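Gripper width from a tag, part 2: timestamps

The width estimate in Geletti comes from a fiducial tag on the finger, read by the wrist camera. The motor encoder gives a number too, but it reports where the drive is, and with a compliant finger the two disagree under load. Until May I trusted the tag and logged the encoder for comparison.

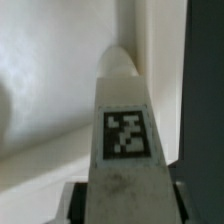

Gebremedhin Mersha
Controls and perception, Drusamach

The tag sits slightly skewed on the front face of the finger and is easily the sharpest thing in view, so detection was never the weak point. In a log of 2415 wrist frames the detector missed 2. The trouble was in what I did with the result. I stamped each width when the detector returned it, and the detector's run time depends on how much clutter it has to reject. Against a plain wall it is quick. Over the table, with tags on the tray, on the blocks and on the backing behind the tray, it is slower, and the width came out late by a varying amount. The filter read that as finger motion.

The fix is dull. Hadgu, our driver layer, now attaches the exposure time at capture and every node downstream has to carry it. The estimator keeps a 200 ms history of encoder samples, inserts the tag reading at its proper time and replays forward. Readings older than the buffer are dropped and logged.

I also limited the wrist detector to a fixed crop. The finger tag can only appear along one short path in that view, so searching the rest was wasted work. Median detection time on the table went down by 84 percent.
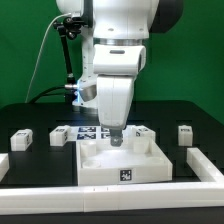

Tiruwork Assefa read a draft and objected to the fixed crop. Her point was that it hides a bad camera mount: if the bracket shifts, the tag leaves the crop and the estimator falls back to the encoder without raising anything. She would run a full-frame pass at startup, compare the tag's position to the stored path, and refuse to start on a mismatch.

I have added that check. The tolerance lives in the Gikus config next to the crop bounds, so changing one without seeing the other takes some effort. Still open is the fallback during a run, where I only print a warning. It should probably be a state the planner can query.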